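Suche
Suchbegriff eingeben
Los

Projektbericht: Papierverbrauch und Mülltrennung an unserer Schule in Anberg

1. Warum wir dieses Thema gewählt haben

Im Unterricht haben wir über Recycling gesprochen und dabei gemerkt, dass wir über unsere eigene Schule wenig wissen. In jedem Klassenzimmer stehen zwei Behälter, einer für Papier und einer für den Rest. Ob sie richtig benutzt werden, hat bis jetzt keine Klasse untersucht. Unsere Gruppe wollte deshalb herausfinden, welches Papier im falschen Behälter landet und was man daran ändern kann. Besonders interessiert haben uns die Papiertaschentücher, denn viele Schüler glauben, dass sie zum Altpapier gehören.

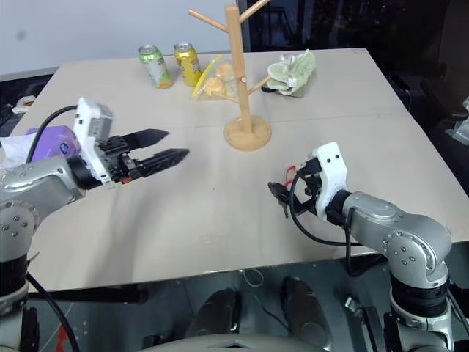 2. Wie wir gearbeitet haben

Wir haben im November in 13 Klassenzimmern die Behälter geprüft, immer am Dienstag nach der letzten Stunde. Dazu haben wir Handschuhe getragen und den Inhalt auf einer Folie sortiert. Die Ergebnisse haben wir in eine Tabelle geschrieben. Außerdem haben wir einen Fragebogen mit sechs Fragen gemacht und an 100 Schüler verteilt. Die Waage hat uns die Firma Ilteck geliehen, wofür wir uns bedanken möchten. Am ersten Termin war die Batterie leer, so dass wir für diesen Tag keine Gewichte haben.

3. Ergebnisse

Der größte Teil des Altpapiers waren Arbeitsblätter, die nur auf einer Seite bedruckt waren. Ein Paket mit 500 Blatt reicht im Kopierraum oft nicht bis zum Nachmittag. Im Papierbehälter haben wir auch Brotpapier mit Fett, Kassenzettel und gebrauchte Taschentücher gefunden. Diese Dinge gehören in den Restmüll. Die leere Schachtel von den Taschentüchern darf dagegen ins Altpapier, wenn man vorher die Folie an der Öffnung entfernt.

Beim Fragebogen war die Frage nach den Taschentüchern am schwierigsten. Viele haben „Papier“ angekreuzt. Der Grund für die richtige Antwort ist, dass die Fasern sehr kurz sind und das Papier nassfest gemacht wird. Es löst sich im Wasser schlecht auf. Dazu kommt die Hygiene.
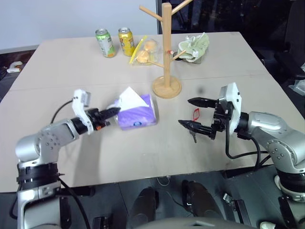
Foto: Projektgruppe Papier, Anberg

4. Vorschläge

Wir schlagen vor, dass die Arbeitsblätter beidseitig kopiert werden und dass neben dem Kopierer eine Kiste für Schmierpapier steht. Auf die Behälter möchten wir Aufkleber mit Zeichnungen kleben, damit auch die jüngeren Klassen sie verstehen. Den Entwurf haben wir schon fertig, die Farben sind noch nicht entschieden.

Im Frühling wollen wir die Messung wiederholen, dann mit einer neuen Batterie.

Weitere Projektberichte
Das Wasser der Tornasau im Jahreslauf
Besuch in der Druckerei Kasprzak
Wie laut ist unsere Mensa?
Insekten auf dem Schulhof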